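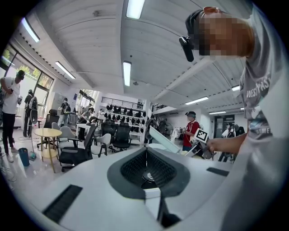
The main room at Troltik, full of people with headsets and hand-held grippers.

Travel > Visits > Factories and Labs

Home Visits Trains Food Archive About me Contact

An afternoon at Troltik, where people teach the robots by hand

I have been trying to get into this place for two summers, so when the open day came up in July I said yes before I'd even looked at how to get there. (Train to Wokham, then the number 19 bus, which stops right across from the gate. Get off when you see the big garden center. I didn't, and had a nice long walk back in the heat.)

I expected robots. I'd pictured rows of big arms swinging around behind yellow fences, like at the car plant I wrote up last year. What you get at Troltik is people! People with gear on their heads and a gripper in each hand, picking things up and putting them down, over and over, while the whole thing gets recorded. It's one big bright room with a glossy white floor, office chairs all over the place and a wall of windows with trees outside, and it felt more like a busy college workshop than a factory.

Our group was met by Orathai Thongdee, who runs the recording side and talks very fast. She asked who had used a robot before, and one man put his hand up and said he had a robot vacuum, and she said good, that counts. Then she handed one of the grippers around. It's lighter than it looks, and it has these black-and-white square markers on it, the kind of pattern a camera can find easily. The software uses the markers to work out where the gripper is and which way it's tilted. So when a person picks up a tray, the computer gets the path of the hand along with the video, and that's one example. Do it again, a little differently, and you have another one.

The "a little differently" part turned out to be the bit I found most interesting. I'd have thought you would want it perfect every time, same spot, same speed. Orathai said a set like that is close to useless to them. If the tray always starts in the same place, the robot learns that place, and then somebody nudges the table and it grabs at air. So the people recording are told to move things around between tries, come in from the other side, swap which hand goes first. The project we got to watch is called Nesum, and it's all small tabletop jobs: lift this, set that down, clear a space. They want 100 good tries of a task before they'll even start training on it, and she told us a new person usually has to throw out quite a few of their early ones. 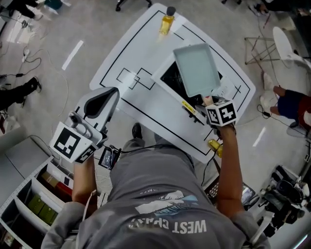 I stood by one of the tables for much longer than I was supposed to. My feet were killing me but I couldn't leave! There's a kind of rhythm to it. You get a start, you do the job, you get a stop, you put everything back and go again. What struck me was how slow and careful the moves have to be. In my own kitchen I grab things without a thought, and I'm sure I'd be terrible at this, because I'd be reaching for the next thing before I'd finished with the first.

And then I got to find out, because visitors could have a turn. Reader, I was terrible. They gave us an easy one, lifting a light plastic cup and setting it down inside a taped box, and I squeezed the gripper so late that I pushed the cup clean across the table. Second try I got it up, then forgot to let go. The young woman helping me was very kind and said my third one was "usable," and I have been telling everyone at home that I am now part of the training data. (I don't think she kept it. Don't tell my sister.)

A few odds and ends from the question time:

Yes, bad tries get thrown out, but they keep some of the near misses, where a person fumbles and then fixes it. Those are handy for teaching the robot how to recover. I liked that a lot.

Shifts are split into blocks of 50 minutes with a break after, and people switch tasks during the day so their arms don't get sore. The gripper is light, but try holding anything light out in front of you all morning.

The robot arms that learn from all this are at another building, over in Ueda Park, and that one isn't open to visitors - a shame, and my only real complaint. They showed us a short clip of an arm stacking bowls. It was so slow that the man with the vacuum started cheering it on, and when the last bowl went on we all clapped.

If you go, wear comfortable shoes and watch the floor, there are cables in places. Coffee is free but there's no food, so eat in Wokham first. The bakery by the station does a cheese and onion roll that I would go back for on its own. The tour is free, you just have to sign up ahead, and they told us the next one will be on a Sunday. I've already asked for a spot, and this time I'm getting off at the right stop.

Comments

Marge_on_the_move: Loved this. Does the 19 run on Sundays? I got stranded out that way once and had to call my son.

tinshed: My nephew did this kind of work for a few months. He said by the end of the first week he was picking up his fork like a gripper. Good pay though, he liked it.

Pauline B.: Is there somewhere to sit down during the tour? My hip won't do a whole afternoon standing.

Reply from author: Pauline, plenty of chairs around, just ask! Marge, it does run but only every 2 hours, so check before you go.

tinshed: Seconding the cheese and onion roll.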